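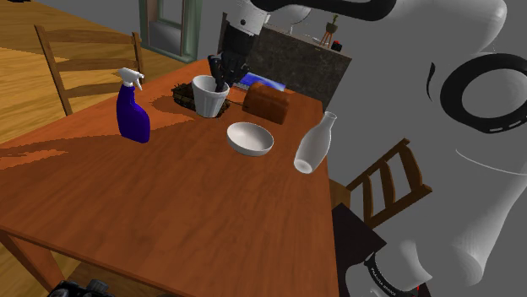 Course Handout 6: Tabletop Manipulation in Simulation

Instructor: Emiliano Hinojosa
Laboratory supervisor: Marisol Barrera

Purpose of the unit

Students taking this unit will design, run and report on a manipulation task carried out entirely in simulation. The task is set on a dining table holding ordinary household items. Each team is assigned one object to grasp, lift and set down at a marked location without disturbing the objects around it. The cup is the assigned object for all teams in the first round.

Work is carried out in the Skasemora environment, which is installed on the laboratory workstations. Students who wish to work on their own computers must request a license key from the laboratory supervisor. Results produced with any other simulator will not be accepted for credit.

Preparation

Before the first laboratory session, each student should have read chapters 4 and 5 of the course reader and completed the Stuneck exercises on coordinate frames. Students are expected to be able to convert a point from the camera frame to the base frame by hand. A short written check will be held at the start of the session.

Teams consist of three students. Changes to team membership require the written approval of the instructor.

Approaching the cup

A cup offers several possible grasps, and the choice affects everything that follows. A hand that reaches in over the rim needs clear space above the table. A grasp on the lower body leaves the opening free but brings the fingers close to the tabletop and to neighboring objects. The report must name the grasp selected, state the approach direction, and explain how the team checked for contact with other items along the path.

The orientation of the cup must be recorded whenever it is held. Tilt is measured from the vertical axis of the cup, not from the wrist.
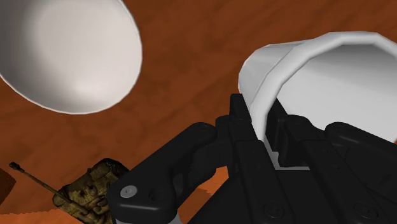

Department of Mechanical and Systems Engineering, Robotics Teaching Laboratory

Holding the cup low on the body, with its mouth facing away from the gripper, keeps the rim clear of the fingers. Teams using this grasp should pay particular attention to the finger linkages, which extend well to either side of the cup and may pass over low objects on the table. Collision checking must include the full linkage. In last year's submissions, the most common error was a collision model that covered only the fingertips.

Trials and data

Each team will run 100 trials for the first round. Starting positions are drawn from the Festex set, which contains 1,847 arrangements of the table. Teams may not remove arrangements they consider difficult. A trial counts as successful when the cup has been set down within the marked location, is upright, and has been released.

Log files must be saved after every trial. A failed trial is to be kept and labeled with one of the failure codes listed in Appendix B.

Report

The report is limited to six pages, excluding the appendix. It should contain a description of the grasp, a table of results, and a discussion of at least two failed trials. Source code is submitted separately through the Bright course page.

Reports are due on Mon 27 November at 5:00 p.m. Late reports lose one grade step per day. Requests for an extension must reach the instructor before the deadline.

Questions concerning the software should be directed to Marisol Barrera during laboratory hours.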